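Trarnen Kitchen Cell — training package for canteens and central kitchens

Product no. 756. Supplied by Semimlow. Available to order from 30th October.

The Trarnen Kitchen Cell is a two-armed unit for the repetitive part of kitchen work: lifting pans, moving basins, holding tools by the handle and putting them back. It is taught by the people who already do the job. Staff pick up a pair of hand-held grippers and carry out the task at an ordinary table, and the unit learns from those recordings. No programming is needed on site.

What is in the package
One two-armed unit on a fixed base
Two pairs of hand-held grippers, left and right
Marker blocks and spare marker plates
Cables for the grippers and one charging dock
4 days of on-site training
Printed handbook, 86 pages

How the teaching works
A task is recorded many times, with small changes in where things stand. A simple task, such as moving a pan from burner to table, needs more than 2,000 short recordings before we sign it off. These can be shared among several people and spread over a few weeks. Tall and short staff should both take part. Record at the pace you would normally work. Slow, careful movements teach the unit to be slow.

Each gripper closes with the hand. Most people find the left one harder for the first hour or so. Tools with a straight handle are the best place to start. Thin lids and wet cloths should wait until the second week.

What changes for staff
The unit takes over lifting and fetching. It does not season, taste or decide when something is done, and it does not work with open flame unless a trained member of staff is at the station. Plan for one person per shift to be responsible for it. That person needs time set aside for the job, and we ask for this in the contract.

At the Cherkaoui central kitchen, the first site to take the package, recording was added to the rota as a normal duty. Ghizlane Badawi runs the hot section there. "My shoulders are better and my paperwork is worse," she says. "Two of my cooks now spend part of the morning recording. They wanted that written into their job descriptions, and it was." No posts were cut during the trial. The early shift now starts half an hour later.

Dirk Brouwer, who handles installation for Semimlow, recommends talking to staff before the order is placed — they will know which tasks are worth teaching, and which ones change too often to bother with.

Space and power
A table you can walk all the way around is best for recording. Allow for a second work table if two people will record at once. The unit runs from a standard wall outlet.

Related products
Nidine gripper pads, soft, set of two pairs
Nidine wall rack for hand-held grippers
Trarnen floor base, wide

Orders placed in November ship with the wide floor base at no extra charge. 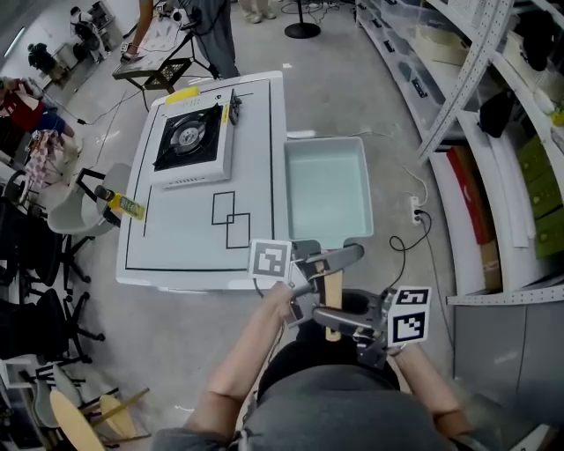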